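Section 3: Lining the walls, fitting the floor and hanging the baskets

By now you should have the beams bolted up and standing square. If they wobble, go back to section 2 and don't carry on until they don't! I've done it the lazy way and had to take the whole lot down again.

You'll want the wave-print lining, the marble-pattern floor piece, your corner brackets and a soft cloth.

1. Wipe the beams down before anything touches them. Grease creeps into the grooves and then onto the lining, and black shows everything.

2. Decide which way your waves will run. Réka Sipos likes hers all one way and I like mine mixed, so please yourself, but lay the pieces out first and look at them from the doorway.

3. Put the back wall in, then the sides. Start at the top and smooth downwards with the cloth (slowly, it's worth it).

4. Check each corner bracket where a rail meets an upright. The screw should be snug and the two rails should sit flush.
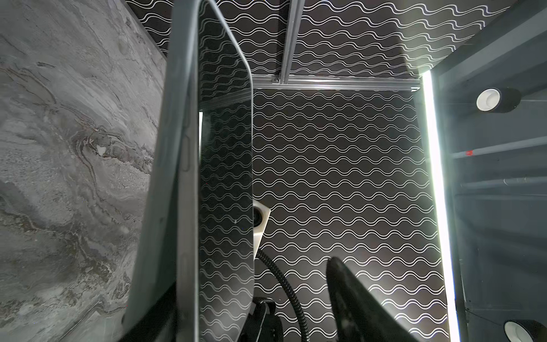 Fig. 3.1 Rail joint and bracket against the wave lining, with the marble pattern to the left.

Note: shiny surfaces pick up the wave pattern too, so stand back before you decide a line is crooked. I spent most of a January evening straightening a reflection.

5. Lower the floor piece in last, back edge first. The Clivden one I bought measured 409 mm on its short side and went in with a bit of a wiggle. Yours may need a light sanding.

Caution: keep your fingers out of the gap as it drops. Lwazi Mokoena has a black thumbnail from this step.

6. Hang the baskets. I put the white wire one on the crossbar near the middle of the back wall, and the black one up in the left corner, clipped to the beam. Anything you reach for a lot goes in the white one. 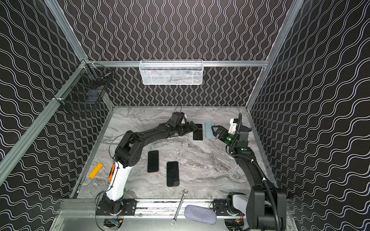
7. Tug each basket gently. If it slides, tighten the clip and try again.

8. Leave everything overnight, then go round the screws once more. I usually find roughly three that want another quarter turn.

Spare clips are in the Nekov bag, along with the short hex key. Cleaning is in section 4.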